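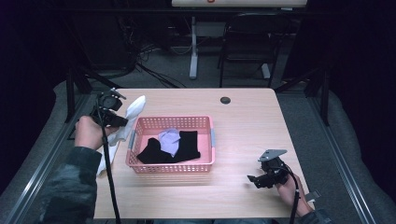

Sock darning and felting notes, 2025-05-24

Well, the second batch of wool heels is done, and I'm happier with it than I expected to be after the mess we made of the first one! Loubna was right about the yarn. The Kirner two-ply is softer in the hand and fills in nicely once it has been through the wash, while the Benmoussa (which I still love for elbows, I won't hear a word against it) stays ropey under the foot.

I wove the patches a little wider than usual, well past the thin part, and left small loops at each turn so the wool has somewhere to go when it shrinks. Ehab pulled his too snug again and got that little pucker by the ankle. I told him mine did the same for a whole winter, so he is in good company.

Rub test on the old arm, 200 strokes per heel, same felt pad for all of them. Kirner patches came through with some fuzz and no holes. One Benmoussa patch let go at 139, right along the edge where I had been lazy about catching sound fabric. I blame my weaving there more than the yarn, and I'd like to do that one over before we write anything down as settled.

Cotton is still a puzzle. Myrto thinks we should stop putting wool into cotton socks altogether and use the mercerized thread from the Grurkeo box. I tried a corner of it after lunch and it's lovely and flat, though slow going, and my eyes were done long before the heel was.

Needles: the long blunt one has a rough spot near the eye and snags. I've put it in the tin lid, please don't put it back with the good ones. Wael has the other darning mushroom at home and promises to bring it in.

Still to do: redo the failed heel, wash the Kirner ones 2 more times, ask Ilgın whether she wants the gray leftovers for her mending class in September. She'll need to know how much there is, so somebody please weigh the bag, and take the buttons out first.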